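Goalkeeper Wanted (Outfield Players Also Considered, With Less Enthusiasm)

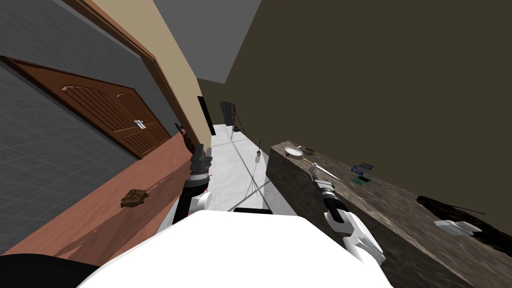 Clidmont Athletic is recruiting for the new season, and the position we need most is the one between the posts. We finished last season using five different goalkeepers, two of whom were center backs and one of whom had come to return a borrowed cooler. We conceded 109 goals. The league secretary wrote to ask if that was a typo.

We play in the second division of the Hurkinel Valley Amateur League, which has no third division. Relegation is therefore impossible, and we would like you to see that as job security.

What you'd be doing

Standing in goal for league matches, plus the Inthanon Cup, which is a knockout competition and so takes up very little of anyone's time. Shouting at the defense. They're used to it and a few of them say it helps. Taking goal kicks that reach the halfway line, wind permitting. The wind at our ground comes straight off the reservoir and has its own opinions about goal kicks, so we'll be fair about this.

Training is one evening a week, starting at 7:15, and lasts until the floodlights go off. They're on a timer belonging to the parks department and we have no say in it. If you are in the middle of a diving save when it happens, please finish the save.

What we're looking for

Adults of any age. Our oldest regular last season was older than the clubhouse, and he had better knees than the striker. You should have played in goal before, at some level, on purpose. School counts. So does college intramurals, and so does indoor, though you'll find our goals are a good deal bigger.

You need your own gloves. The club pair has been retired, and when you've smelled the bag they lived in you'll understand. We supply the jersey, which is orange and comes in large and extra large. Smaller keepers have been known to tuck.

A car is useful. Away games can be up to 45 miles from Clidmont and the team carpool is run on a first come, first squashed basis. If you have a car with a roof rack, we will start you every week and possibly make you captain.

We don't mind if you drop the occasional cross. We do mind if you don't reply to texts. The manager picks the team the night before and has aged visibly from waiting on people who "saw it but forgot to answer."

What you get

No money. It seems fair to say so at this point. The club's annual budget would not buy a decent used lawnmower, and we know this from having tried. Season dues are $300 for everyone else, covering field rental, referees and insurance, and for a goalkeeper we will waive the lot. The outfield players voted on this and it passed without a single objection, which tells you how they felt about taking turns.

You also get dinner after home games at Mamis, where they push the tables together for us and have stopped asking who won. The first plate is on the club. The second is on you, and you'll want it - the rice alone is worth a bad afternoon.

And you get to play soccer with a decent bunch of people who are better than the record suggests. We beat the eventual champions in the spring. They were missing seven starters with a stomach bug, but it's in the table as three points, and the table doesn't have a column for stomach bugs.

Other positions

If you're a left back or anything that could be talked into being a left back, come along too. Full dues apply. We have plenty of attacking midfielders. If you are an attacking midfielder, please think hard about whether you might secretly be a left back.

How to apply

Open tryouts were held in July and drew one person, who had the wrong park. We're trying again on 18 August 2019, 10 a.m., at the lower field behind the Hurkinel rec center. Park on the gravel side, as the paved side belongs to the swim team and they will have you towed. Bring water, shin guards, cleats and something to sign the waiver with, the club pen having gone the way of the gloves.

You can register at the rec center front desk ahead of time by leaving your name and phone number on the Clidmont sheet, or just turn up. Keepers will be asked to face some shots. Our forwards will be taking them, so you may also be asked to fetch a few from the bushes.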